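Small-Item Unpacking and Clear-Up: Gallery

Sterby household methods series, sheet 3. Maintained by Segers.

Items are handled on a soft ground cover on the floor instead of on a bench. Padding under the work area reduces the drop risk for ceramics and keeps trays from scratching tile. Packaging is sorted by material at the end of each session: paper, cardboard, soft plastic, food scraps. Rigid packaging is left until last, as the boxes are useful for holding odd bits until everything has been checked off.

Wrapping paper is kept until the contents have been inspected for chips. Paper in reasonable condition is flattened and reused; torn paper goes to recycling. 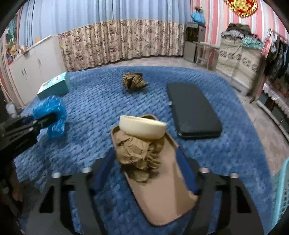

Tray with crumpled brown paper and a round cream-coloured bowl on top. A second bundle of paper lies further along the blue rug. Tray colour: tan.

How should a bowl be wrapped for storage if the original packaging is gone?
Use two layers of plain paper, one pushed into the hollow and one around the outside, with the loose ends tucked under the base. Newsprint can leave grey marks on an unglazed foot, so unprinted stock is preferred.

Cardboard boxes up to 100 mm deep are kept whole if the lid still closes. Anything larger is slit along the glued seam and stored flat. The Hivness shelf unit in the hall cupboard takes 4 stacks of flattened board before the door fouls on them. Plastic bags are folded into thirds and kept in the Dumeo drawer, or taken to a soft plastics drop-off where the local council runs one.

Food scraps are removed before any fabric is shaken out or vacuumed. Citrus peel gets priority, as the oil in the rind can mark light-coloured textiles.
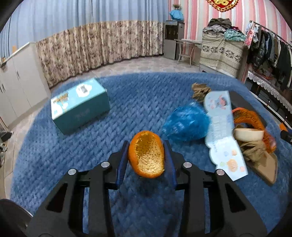

Hollow piece of orange peel, open side forward, pale inner surface showing. Teal cardboard box to the left, bright blue plastic bag and a long unfolded paper card to the right.

Can citrus peel go in a home compost bin?
Small amounts are fine in most bins if the peel is torn up first. Whole halves break down slowly and tend to grow mould on the surface. Worm farms are more sensitive to acidity, and peel is best left out of them or added sparingly.

Quilted covers are shaken outdoors, then vacuumed with the upholstery head on low suction. Check the care label before machine washing. Dry flat, out of direct sun.

Sheet reference 1173. Last revised July.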